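Ticket: Kundora print queue drops jobs after firmware update
Opened by: Carol Dawber, Dunmore office
Assigned to: Ingrid Van Dusen
Priority: Normal
Status: Resolved
Last updated: August 9, 2023

Problem as reported
Large drawing sets sent to the Kundora wide printer stop partway through. The queue shows the job as complete, but the remaining sheets never come out. Small jobs print normally. The trouble began in July after the firmware update. Restarting the printer clears it for one job only.

Setup
Printer on a wired connection, fixed address. Jobs go through the Nuson print server, not direct from the desktops. Driver is the vendor driver, not the generic one. Spooling is set to start printing after the last page is spooled.

Step 1 – Rule out the file
Carol sent the same drawing set as PDF and from the drawing program. Both stopped. The PDF opened without errors on a second computer and printed in full on the small office printer with scaling on. File ruled out.

Step 2 – Rule out the cable and switch port
Moved the printer to a different port and swapped the cable. Ran 400 pings from the server with no loss. The job still stopped. Put the original cable back.

Step 3 – Check the server
Free space on the spool drive was fine at first look. The log showed the same entry each time a job died:

Port monitor: device status timeout, job closed

The time on the entry matched the moment the printer paused to process a heavy page. The server was asking for status, getting no answer, and closing the job as finished. 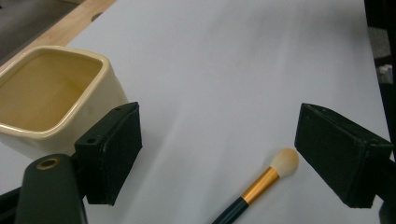
Step 4 – Turn off status polling
On the server, opened the printer's port settings and cleared the SNMP status box. Restarted the spooler and resent the full set. All 94 sheets printed. Turned the box back on and the next run stopped again. Turned it off a second time and the run finished.

Step 5 – Compare with the other site
Wotumby has the same model on the older firmware with polling on and no dropped jobs. The older version seems to answer status requests while it processes a page. I have not confirmed this with the vendor.

Fix applied
SNMP status left off for this queue. Job timeout on the printer panel raised to 100 seconds. Spooler set to keep printed documents for 2 days so a failed set can be resent without going back to the desktop.

Side effect
With polling off, the server no longer shows low ink or paper out. Carol has been told to check the printer panel before sending a long set.

Comment from Carol Dawber
Sent two full sets this morning, one right after the other. Both came out complete. The queue still says "Ready" when the roll is empty – I assume that is the side effect you listed.

Reply from Ingrid Van Dusen
Yes, same cause. Leave the setting as it is. Please hold off on the firmware update at Wotumby until the vendor answers. Closing this ticket; reopen it if a job stops again, and include the time so I can match it to the server log.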